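Foro Hogar y Taller > Automatización

¿Algún robot que recoja la casa de verdad, hoy por hoy?

Dalal Karaki
19 de agosto de 2026

Buenas. Voy con prisa, perdonad el desorden. Mi madre vive sola en Flulldale, la espalda fatal, y quiero saber si existe ya algo que haga las tareas tontas. No hablo de aspirar, eso ya lo tiene. Hablo de agacharse: la bolsa de basura que se queda en el suelo, la ropa, el mando que no aparece. Salón comedor normal, con mesa, sillas, un aparador con la cafetera encima. 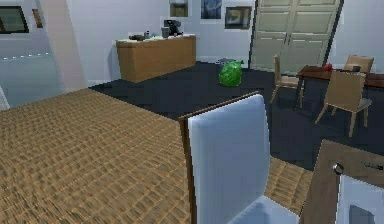 Lo que más me preocupa es la bolsa, que pesa y hay que llevarla hasta la puerta esquivando sillas. Luego la mesa donde tiene el portátil, siempre con cosas por encima. Presupuesto, pues ni idea, depende. He visto una oferta de 1173 euros de un "asistente con brazo" y me huele mal. ¿Alguien que haya trabajado con esto? ¿Espero o compro ya?

Preben Skov

Espera. Respuesta corta.

La larga: llevo desde marzo probando tareas de casa con un brazo en el simulador Ulis, en el trabajo. Mover el brazo hasta un sitio, sin problema. Coger lo que hay ahí y no tirar lo de al lado, otra historia. Lo peor para mí son los objetos finos y planos. Un mando sobre un mueble, una tarjeta. Los dedos tienen que bajar casi hasta la madera y si el programa calcula mal la altura, o choca o se cierra en el aire. Y las pantallas negras brillantes, ojo, reflejan el propio brazo y la cámara se puede liar con eso.
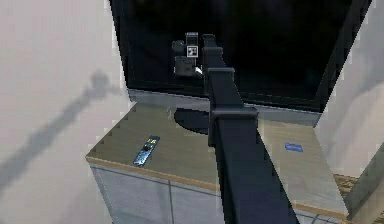
El brazo delante del televisor, con el mando a la izquierda sobre el mueble.

Por tareas, lo que yo diría ahora mismo (mi experiencia, otros te diran otra cosa):

1. Bolsa de basura. Difícil. Es blanda, cambia de forma al agarrarla, y un brazo fijo no te sirve, necesitas base con ruedas y que quepa entre las sillas. Con peso dentro ni te cuento.

2. Mesa de trabajo. A medias. Un boli suelto en una mesa despejada, puede ser. Un boli pegado al portátil, ya no me fío. Las sombras tampoco ayudan, según la luz hay que repetir las pruebas.

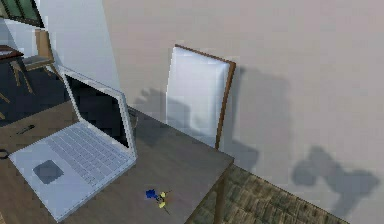 3. Cerrar la tapa del portátil. Parece fácil, no lo es. Hay que empujar siguiendo la bisagra y parar a tiempo. En simulación vale, te equivocas y reinicias. En casa de tu madre es un portátil roto.

4. Traer el mando. Es lo que yo pediría primero, si siempre lo deja en el mismo sitio. Si hay que buscarlo por el sofá, no.

Mi última tanda fueron 8 intentos de coger un objeto pequeño de la mesa. Salieron bien 4. Para mí en el trabajo es un resultado decente, para tu madre no sirve de nada. Y bajar con los dedos abiertos al lado de un portátil da respeto hasta en pantalla.

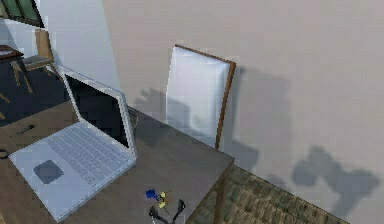

Nanna Ravn

No compres lo de 1173. Mi cuñado picó con uno parecido y está en el trastero. Una pinza de esas de mano para no agacharse y listo, las hay baratas. Suerte!!

Masaru Onishi

Un matiz a lo de Preben, que en lo demás de acuerdo. Yo estoy en taller, en Toft, y ahí sí que llevamos tiempo con brazos. Pero pieza siempre igual, bandeja siempre en el mismo sitio, luz fija. Cambias la bandeja de lado y toca ajustar. Una casa es justo lo contrario, cada día la silla está en otro sitio.

Dalal, si te enseñan un vídeo pregunta esto antes de pagar:
- cuántos intentos seguidos sin cortar. Yo pediría más de 50
- si hay alguien manejándolo a distancia
- qué hace cuando se le cae algo. ¿Para, avisa, sigue como si nada?
- cuánto peso levanta con el brazo estirado, no pegado al cuerpo

Y para la bolsa, ponle un cubo con ruedas y bolsas más pequeñas. Así no tiene que cargar con ella por el salón.

Dalal Karaki

Gracias a los tres. Pues esperamos. Lo del cubo lo miro esta tarde, la pinza tambien. Al de la oferta le he preguntado por los intentos seguidos y de momento no contesta.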